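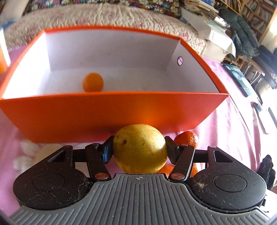 Unit 4 handout: sorting and packing mixed fruit

Bring this to the Bretton session, 60 min, starts 9 am. Read the Sawatzky chapter first (the short one on handling, skip the tables).

Terms for today
Pome: pear, apple. Core in the middle, thin skin, bruises show late.
Citrus: orange, mandarin. Peel protects it but soft spots spread fast in a closed box.
Soft: cherry tomato, grape. Yes tomato counts as fruit here.

Before anything goes in the box
1. Tip everything out on a cloth. Hard tabletop = bruises.
2. Look at the skin. Small brown speckles on a pear are mostly fine, press near the stem to check. Sunken spots are not fine.
3. Sort by kind, then by firmness. Mandarins and oranges can share a box.
4. Cherry tomatoes stay out untill the end.
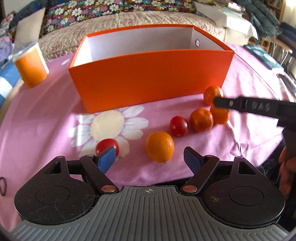 Order of packing: big citrus on the floor of the box, toward the back. Mandarins next, fill the gaps. Pears on top, stem up, not touching the wall if you can help it. Tomatoes last or in their own tub. One at a time, no pouring!!

Box: open top, clean inside. White lining is handy, juice shows up right away. Don't go over 12 pieces in the small Umley box, 20 in the large.

Common slips from last term
- squeezing pears to test them (press, dont squeeze)
- leaving the leaky one in becuase it's at the bottom
- lid on too early

For next time: worksheet B, both sides. Dedwood storage chart, column 2 only.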